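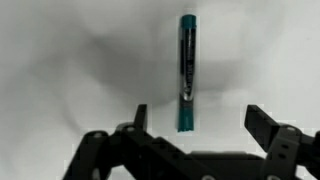 Fig. 3. Marker upright, teal cap at the top.

Section 3: Getting Your Markers Ready

Welcome to the part of the Trerkska board guide that most people are tempted to skip! We understand, we really do. The board is up on the wall, the tray is clipped on, and you want to write something. But a few minutes spent on the markers now will save you a good deal of scrubbing later on, so pour yourself a coffee and read along with us.

Any marker sold for dry-erase boards will work on your Trerkska, and you may well have a drawer full of them already. If you aren't sure what a marker is, turn it under a good light and read the lettering along the barrel. On a glossy barrel the print can be hard to make out, so tilt it a little until the shine moves off the words.

CAUTION: Do not use permanent or paint markers on the writing surface. If the barrel doesn't say what kind of ink is inside, try the marker on scrap paper and then on the test patch (lower right corner of the board, behind the tray) before you write anywhere else.

Before first use

1. Check that the cap is pushed all the way on. You should feel a click, or at least a firm stop.

2. Lay the marker flat on a table for a few minutes. If it has been standing in a cup for a long time, leave it overnight.

3. Take off the cap and look at the tip. It should be even all the way around, with no fraying.

4. Draw a few slow lines on scrap paper until the color comes through evenly. Please don't press hard, tempting as it is when a marker is being stubborn.

5. Write a short word on the test patch, count to ten, and wipe it with a dry cloth. If it comes away clean, you're ready to go.

Note: Some markers have the same color at both ends, and it's easy to grab the wrong one and tug. Find the cap first, then hold the barrel near the middle and pull straight, without twisting.

Storing markers between uses

1. Cap the marker as soon as you stop writing, even if you're only stepping away to answer the phone.

2. Place it on its side in the tray. The tray is deep enough for a small handful of markers and the felt block.

3. If you prefer a cup or a stand-up holder, go ahead, but give the markers a rest on their sides now and then so the ink doesn't settle at one end.

4. Keep the tray out of direct sun. In July a window tray can get surprisingly warm, and warm markers dry out early.

CAUTION: Marker caps are small parts. Keep them away from young children and from pets who like to chew.

If a marker writes faintly

Cap it, lay it flat until the next morning, and repeat step 4 of "Before first use." If the line is still pale, the marker has probably given all it has, and a new one is the kindest answer for you and for the board. Cleaning the board itself is covered in Section 4.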